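Why Is a Towel Full of Little Loops?

Take a towel and look at it very closely. Do you see the small loops of thread? They stand up all over the cloth, like short grass in a field. Cloth of this kind is called terry.

How the loops are made

Most cloth is woven from 2 groups of threads. One group goes up and down, and the other goes from side to side. For terry, the weaver adds one more group of threads. These threads are kept loose, so when the cloth is pushed together they jump up and make loops.

My neighbor Petronella Molefe worked in the Zastano towel mill. She once counted the loops on one corner of a small face towel, and she found 1,133. She needed a whole Wednesday evening for it, and she lost her place 4 times!

Why loops drink water

Water likes to creep into narrow places. Between the loops, and inside each thread, there are very many narrow places. A flat cloth has less thread to touch the water, so it becomes full sooner.

Soft things can be bumpy

Loops also catch the light. The top of each bump is bright and the space between is a little dark, and so your eyes can tell you that a cloth is bumpy before your fingers touch it. Look for this on fuzzy cloth of any color - purple is a nice one, because the dark parts are easy to find.
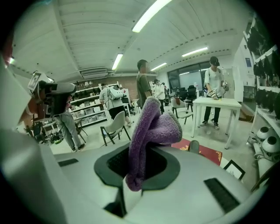

Try it at home

1. Ask an adult for an old towel and a flat cotton cloth of the same size.
2. Put the same amount of water in two bowls.
3. Lay one cloth in each bowl and wait until you have counted to 136.
4. Lift the cloths out and let them drip over the sink.
5. Compare the bowls. Which one has less water now?

Write down your answer, and then try again with a sock.

Text: Dirk Dierckx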